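Arna: tower workstation teardown and rebuild notes

README

Summary

Arna is a set of written notes and bench records on stripping and rebuilding used tower workstations. It covers 34 machines retired from offices in Plikville and taken apart at the Mutbridge workshop. Each machine has one folder. The notes are meant for people who refurbish this class of hardware and want to compare part order, cable routing and fastener types between chassis.

Contents

notes/ – one text file per machine, written at the bench
parts/ – a list of parts removed, in order of removal
cables/ – routing notes, before and after
faults/ – 57 fault entries, indexed by symptom
CHANGES – edits to the notes after first entry

The parts lists hold 930 rows in total. A row is one part or one bundle of identical parts bagged together. Screws are not listed unless they differ from the standard chassis screw.

Naming

Folders use the chassis letter and the intake number. The letter T is a tower with a full-width power supply, and S is a small desktop. Intake numbers were given at the door and do not follow the order of work. There are gaps.

Order of work

Side panel, then cooler, processor, memory, expansion cards, drives, power supply, board. Rebuild runs the other way. Four machines depart from this and say so on the first line of their notes. In T folders the power supply may cover the lower edge of the board. Do not try to lift the board in these with the supply in place.

Terms

"Bare board" means no processor, no cooler and no memory modules. The board may still be mounted and the supply may still be fitted. "Stripped" means the chassis holds nothing but fixed metalwork. Early notes mix the two terms. Most have been corrected, see CHANGES.

Socket handling

With the processor out, the retention frame is closed again and nothing is placed on top of the case. Bent contacts are entered under faults/ with the symptom "no post" even when the machine was never powered on.

Bare board stage, T chassis 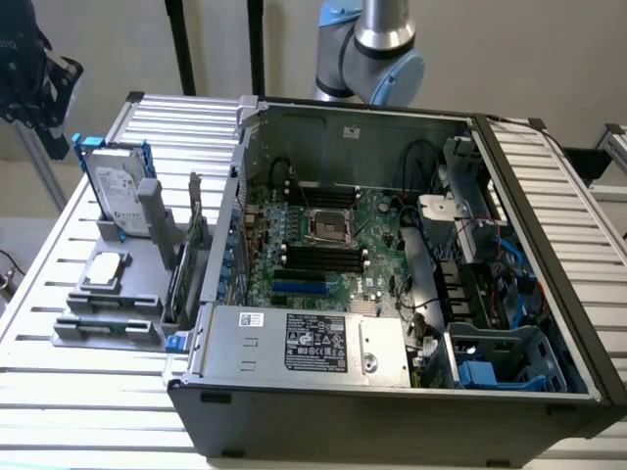 Notes and maintenance: Buppha Thammasiri, bench technician

At this stage the case is on its side with the interior facing up. The memory slots sit in two banks, one on each side of the socket, and both have to be checked for debris before modules go back in. The blue SATA cables stay with the drive cage unless a fault entry says otherwise.

Known gaps

Fan part numbers are missing for most T folders. Cable lengths were measured only from July on. Drive contents were never read and no drive serials are kept.

Corrections

Send the folder name and the row to Charoen Duangkaew. Changes to fault entries need a second reader, at present Lindiwe Ntuli.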